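Alside Baskets

A set of short tabletop recordings about putting small things into a basket and taking them out again. Version 2, 2018-01-31.

What is in it

The set has 584 recordings. Each one covers a single basket and a small group of objects, from the first item touched to the last one let go. Recordings are sorted into two folders, fill and empty. Fill recordings begin with the objects on the table, and empty recordings begin with them in the basket. If an object went in and came back out in the same take, the take is in fill.

The baskets are ordinary household plastic ones with open sides. We kept to that type because light comes through the slots and the contents can be seen from more than one direction. Solid tubs were used in version 1 and have been dropped.

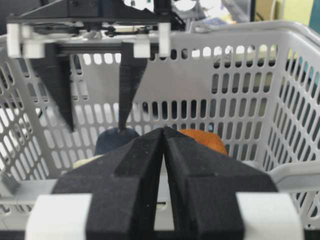 Gray basket with slotted walls; navy, orange and pale yellow objects inside.

Objects are labeled by color and general shape only. A typical label is "orange, rounded". We do not record what an object is made of or what it weighs. Where two objects in the same basket would get the same label, the one nearer the left wall at the start is given the suffix a and the other b.

Files

recordings/fill
recordings/empty
labels/objects.csv, one line per object per recording
labels/baskets.csv, one line per basket
splits/train.txt, splits/test.txt

The test split has 181 recordings. No basket appears in both splits. Objects do repeat across them, so please don't use the splits to measure performance on unseen objects.

Labeling

Labels were written in Tradov, then exported to CSV. Each recording was labeled once and checked once. An object counts as in the basket when it is resting below the rim and has been released. Objects leaning on the rim are marked "edge". Partly hidden objects keep their label for as long as any part of them shows, and are marked "hidden" after that.

Known problems

Dark objects near the bottom of the basket are hard to tell apart, and the navy and black labels should be treated with care.

Timestamps in the empty folder start at 1,000 instead of 0. Subtract before comparing them with fill.

Some lines in baskets.csv have a blank rim height. Those baskets were not kept and can't be measured again.

Changes from version 1

Recordings with solid tubs removed. "Edge" label added. The Paredes sessions from September are now included.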